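Newsletter, November issue

Handheld recording: what changes in the house rules

The working rules for handheld gripper sessions have been revised for the first time since spring. The new text is on the Stimero shared drive under Procedures and replaces the March version. Please delete any printed copies of the old one, including the one taped inside the cabinet door at Pillus.

Most of the rules stay as they were. The changes come out of a review of the paper folding set, where 1,000 takes were planned, 938 were delivered and 191 of those were sent back. Of the ones sent back, 71 had a marker that couldn't be read for part of the take. The rest were a mix of missing calibration, wrong task labels and takes that started before the hands were in position.

Markers

Check each marker before the first take and again after every break. It should lie flat, with clean edges and no tape or glue over the black border. A marker with a scratch through the pattern gets replaced the same day. Spare sheets are in the gray drawer. Print at 100 percent and measure one side with the steel ruler, as the "fit to page" setting has caught us out twice now.

Both markers on a pair must come from the same print batch. Write the batch letter on the back before you mount them.

Calibration

One calibration clip per pair, per operator, per half day. If a gripper is dropped or a bracket screw is tightened, record a new clip before going on. The old rule allowed you to finish the task first. That exception is gone.

Open and close each gripper fully three times at the start of the clip. Slow is fine. Takes recorded without a valid clip will be rejected at upload, and there is no way to add one afterward.

Straps, cables and head cameras

Run cables behind the shoulder and leave enough slack to reach the far corner of the table with either hand. Head cameras are adjusted while standing in the working position. Operators who wear glasses can ask for the longer mount from Jurkix, which leaves more room at the temple.

No operator wears the full rig for longer than 50 minutes without taking it off. This was a recommendation before and is now a rule. Shift leads log the breaks.

Other people in the room

Anyone who may appear in a recording signs the consent sheet before recording starts, whether or not they take part in the task. Faces are blurred before the material leaves the building, but blurring doesn't replace consent. Visitors who don't want to sign can wait in the front office. Screens facing the work area should be switched off or turned away, and letters and badges should be put out of sight.

Paper and other soft materials

Use plain white sheets from a fresh pack for the folding tasks. A sheet is used for one take only, then goes in the recycling bin. Hold it at the fold with one finger pair and press with the other. If the sheet slips out, let the take run and mark it as failed. Don't cut it short. Failed takes are useful and they are paid the same as good ones.
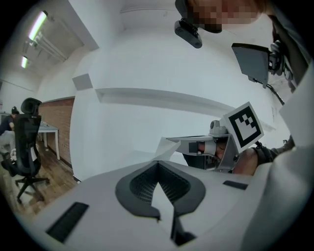

The 50-minute limit drew the most replies when the draft went around. Cyprian Głowacki wrote that the break rule is right but that the log should be kept by the operator, and that a new calibration clip after every break would cost more time than the breaks themselves. The final text keeps the log with the shift lead. It also makes clear that a break alone doesn't call for a new clip, as long as the half day isn't over and the grippers haven't been dropped or adjusted.

A second request was for a separate rule on left-handed operators. That has been put off until the Tomaszewski site has finished its own trial.

The new rules apply from the first session of next month. Takes recorded before then will be checked against the March version. Questions go to the procedures mailbox, with the rule heading in the subject line.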